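I've wanted to see the Quaye workshop in Virano ever since a friend came home with one of their folding craft tables, and in July I finally got in. They open the place up once a year, and I was at the door at 3 in the afternoon with my notebook and far too many questions.

Araba Ankrah met our group in the front hall. She has been at Quaye for 14 years and started out sewing table covers, so she knows both halves of the business, the tables and the cloth that goes on top. She took us through the cutting room first (loud, wonderful, smells like a lumber yard) and then up a flight of stairs to the finishing floor, where all the tops come to be coated. I could have stayed up there all day! They make 4000 tops a year, and every single one gets turned over by hand and looked at from both sides.

What got me was how much thought goes into a plain pale surface. You'd think off-white is off-white. Araba told us they went through 50 test coats before settling on the one they use now, and she talked about each of them like an old neighbor. Too shiny and the light bounces in your eyes, too chalky and it holds on to every pencil mark.
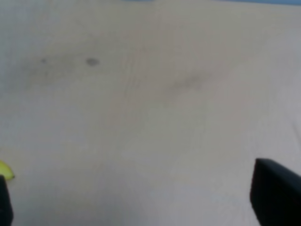

Ebenezer Wumbei took over after that. He runs the try-out room, and I think he may have the best job in the building. The idea is simple: put ordinary stuff on a table, live with it for a while, and see how the surface holds up. Scuffs and smudges are the whole point for him. He gets really excited about a good gray smear, and by the end so did I. He let us rub at a few spare pieces with a damp rag and guess which marks would lift. I guessed wrong on most of them.

Then came the cloths, which I hadn't expected to care about, and I ended up asking more questions there than anywhere else. Quaye gets its fabric from a mill called Zimwood and the colors are lovely and quiet, a lot of peach and beige and sand. Ebenezer doesn't iron them for the try-outs. He wants to know how a cloth sits when it has been thrown on in a hurry, the way most of us do it at home, and what small everyday things look like against it.
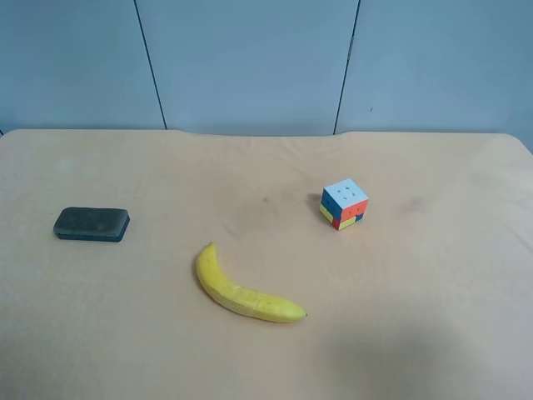 Eraser, banana and puzzle cube on the peach-beige cloth.

We finished downstairs with tea and a box of offcuts you could take home. I picked out two, one for under the plant pots and one I haven't found a use for yet. If you go, wear flat shoes for the stairs and ask to see the sample drawers, which aren't on the regular route. The bus back to Drulell leaves from across the street, and I very nearly missed it.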